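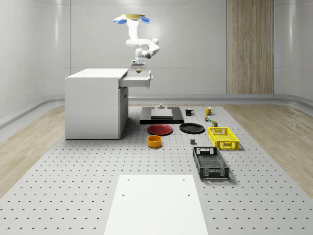 White cabinet, drawer pulled out.

13th August

Dye bench, second round with the madder. Ran the Tijani wool again this morning, same weight of root as last time but with the tap water swapped out for rainwater from the barrel, and wow, what a difference! The June skeins came out a sort of tired brick. These are proper orange-red, and the one I left in longest has gone nearly to rust. Abimbola thinks it's the iron in our pipes. I think it's more likely I let the pot get too hot back in June (I was on the phone, I admit it) so we've changed two things at once and can't really say. Next time: rainwater again, and let it climb past a simmer on purpose.

Alum for all of them, 37 grams per skein set, dissolved in a mug first. I forgot to write down how long the mordant bath went. It was in before coffee and out after Ayodele Ibrahim dropped off the Brosside samples, so call it a long morning.

About those samples – they're lovely, but they don't want to take color at all. There's some kind of finish on the yarn. I scoured one hank with plain soap and it beaded up like a raincoat. Second scour with washing soda was better, third one I gave up and had lunch. Ayodele is going to ask them what it's treated with. If it's a superwash coating then fine, I'd expect it to drink the dye up, so this is something else.

Jullotex cotton: still a mess. Soy milk binder went on streaky and you can see every streak now it's been through the weld. Pretty, if you like streaks! Abimbola wants to keep it and cut it up for bags. I want to try thinner coats, dried flat, and turn the cloth over between them.

Ordered 200 grams more weld and the small bag of cutch. Did not order the indigo, because the vat from last week has come back to life – coppery skin on top, yellow-green underneath, smells terrible. Fed it a spoon of fructose and some lime and put the lid on.

Tags! Please tie them on before the skein goes in the pot. There are two orange ones on the line right now and I have no idea which is which.

To do: rinse the rust skein again, it's still bleeding. Strain the leftover madder for an exhaust bath. Wash the good sieve.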